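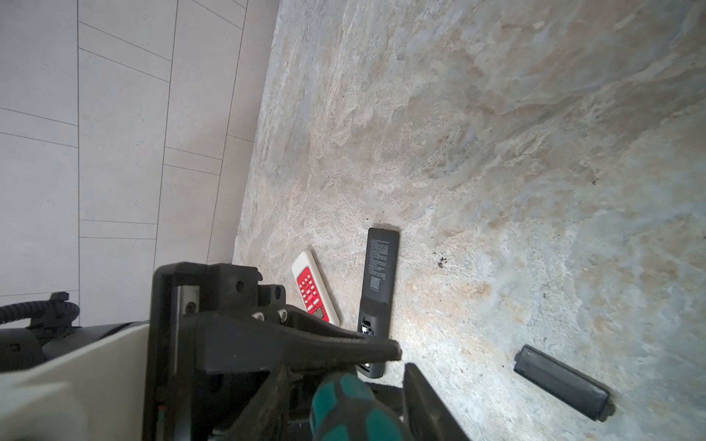
3. Household control of small appliances in shared housing

Disputes over heating, lighting and television in shared homes are usually studied through bills or through interviews about comfort. Much less has been written on the handsets through which these things are switched on and off, and on where people keep them. Two remote controls lying side by side on a floor, one of them white with a bright red front panel (Figure 1), are an ordinary enough sight, but in a shared home the resting place of a handset decides who can use the device it belongs to. In this section we set out how handsets were kept, lost and replaced in the Gatchalian flats, and what this meant for the people living there.

Figure 1. Remote controls at floor level.

3.1 Setting

The Gatchalian flats are a block of 30 rented units in the Sultivmont district, built in 2006 for single workers and later opened to couples and small families. Each unit has a shared living room and either two or three bedrooms. The landlord supplies a television, a ceiling fan with a light, and a wall-mounted air conditioner, and each of these comes with its own handset. Tenants sign for the handsets when they move in. The replacement charge is written into the lease, although few of the tenants we spoke to could remember having read it.

We visited 19 of the units, once in March and again after the start of the hot season. On each visit we asked whoever was at home to show us where the handsets were at that moment, and then where they were supposed to be. We also asked about the last time one had gone missing. Visits lasted as long as the household was happy for us to stay. Most took place after six in the evening, when more than one tenant was likely to be in.

3.2 Agreed places and real places

Almost every household could name an agreed place. The most common was the arm of the sofa, followed by a shelf under the television and a hook or holder by the living room door. The handset was often somewhere else when we asked to see it. Tenants did not find this odd. They spoke of the agreed place as where a handset goes at the end of the night, and most of them felt free to carry it about until then.
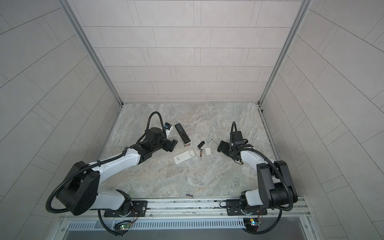 The air conditioner handset was treated differently from the others. It was the one most often taken into a bedroom, and the one tenants were most likely to describe as belonging to a particular person. In several units it had been kept by the same tenant through the whole hot season. The reason given was nearly always cost. Electricity in the block is split evenly between bedrooms, so a tenant who works long shifts pays for cooling that others enjoy in the afternoon. Keeping the handset was a way of limiting this without having to raise the matter. Other tenants knew perfectly well what was going on. Some had bought a cheap universal handset of their own and said nothing about it either.

The television handset moved in the opposite direction. It had been a cause of argument when tenants shared one set and one aerial, but by the time of our visits most of them watched on their phones. In the units where the television was still used daily, it was used by children, and the handset was found wherever the children had last been sitting.

3.3 Batteries

Batteries came up in nearly every conversation, although we had not planned to ask about them. The lease makes tenants responsible for batteries and the landlord responsible for the handset itself. In practice it is hard to tell which of the two has failed, and tenants with a dead handset tended to try batteries from another device before reporting anything. This led to a steady borrowing between handsets, clocks and toys. The fan handset lost out most often, as the fan could also be worked from a switch on the wall.

Spare batteries were rarely kept in the living room. Tenants who bought them kept them in their own bedrooms, and a few admitted taking the good ones out of a shared handset when they went away. One household had a rule that whoever changed the batteries could take the cost out of the cleaning money. It was the only written rule about handsets that we came across. 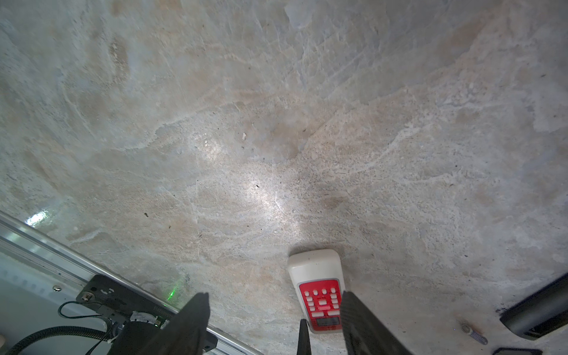 3.4 Loss and replacement

Lost handsets were seldom reported at once. Tenants waited, partly in the hope that the thing would turn up and partly because reporting it meant agreeing who should pay. During this time the household got by with the buttons on the device, or with a neighbour's handset borrowed through the front door. The landlord's agent, Zurnness, keeps a box of returned and spare handsets in the ground floor office and will lend one for up to 100 days against a deposit. Tenants liked this arrangement, though the office closes at five and those on day shifts found it hard to reach.

Replacements brought their own trouble. The air conditioners were first supplied by Lerar, and later units from the same firm use a handset that looks the same but does not work with the older machines. Two tenants had paid for the wrong one. Others had marked their handsets with tape or nail varnish after mixing them up with those from next door.

3.5 Relation to earlier work

Studies of energy use in rented homes tend to treat the household as a single user with a single set of wishes. Our visits suggest that this is a poor fit for flats where tenants arrive separately and share a bill. The temperature recorded in a living room may tell us only what one tenant, holding one handset, was willing to pay for. We return to this in Section 4, where the meter readings are set beside the tenants' own accounts of who was at home.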